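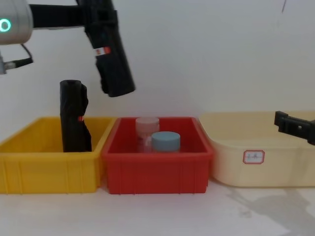
Tosex Open Storage Bins

Open-topped plastic bins for sorting small goods on a table, bench or shelf. The front and side walls are ribbed, and the top has a flat rim that you can grip from either side. The yellow and the red are close to the same size, so they can be mixed in one row. Sold one at a time or in packs of 4.

Colors

Yellow and red are kept in stock at Livenham. Other colors are made to order in runs of 2,000 and are not returnable. Please ask before placing an order for a color that is not listed.

Using the bins

Most customers give each color one job. Red for jars and yellow for everything else is a common setup, and it is easy to explain to new staff. Jars with screw lids should stand upright on the floor of the bin. Don't lay them on their sides under other items. Tall items can go in too, and will stick up past the rim, so leave some room if the bins are going under a shelf.

If you need more room, put a tub at the end of the row for the bulky things. 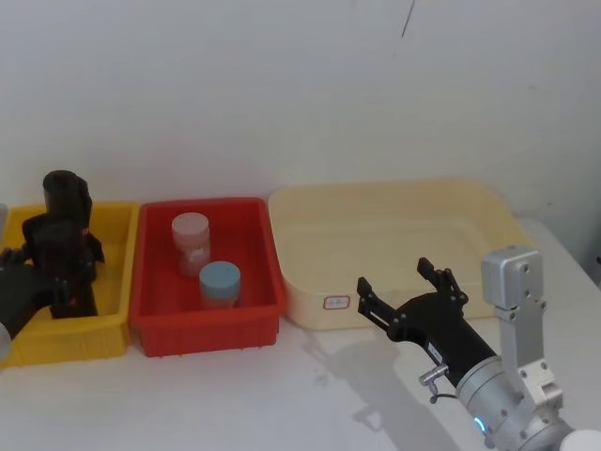 The Zemico round labels fit jar lids and peel off with warm water. They are sold separately, 2 sheets to a pack.

Care

Wash by hand with dish soap and a soft brush. Run the brush along the ribs, where dust collects. Dry before stacking. Do not use the bins in an oven or microwave, and keep them away from heaters.

Ordering and delivery

Orders placed before noon leave the Livenham warehouse the next working day. Orders for Ocampo stores go out with the regular store delivery. Pack prices on this page apply from 1st January. The next made-to-order run is planned for March.

Bins that arrive cracked or with a bent rim will be replaced. Keep the carton and send us the order number with a note of which color was damaged.

For trade accounts and large orders, contact Amedeo Ferraro at the Livenham office.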